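Room check, unit 334, Molefe House
Checked by: Karabo Potgieter, Saturday

Smoke alarm – OK. Loud and clear on the first press!
Window latch – OK. So much smoother with the new screws, thank you Tshepo.
Outlets – OK. No extension cords chained together.
Walkway to door – OK. Wide open, a big improvement on June.
Heater clearance – FIX. Move the curtain back before cold weather.
Chargers and batteries – COMMENT. Power banks and phones shouldn't charge on bedding. A desk or shelf is great.
Small items – COMMENT. Love the box idea! One cardboard box for the AC remote and other odds and ends means far less to step on.
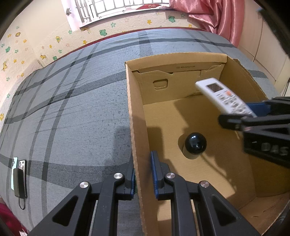 Keep boxes off the heater and out of the doorway at night. Recheck of the curtain goes to Bongani Moodley.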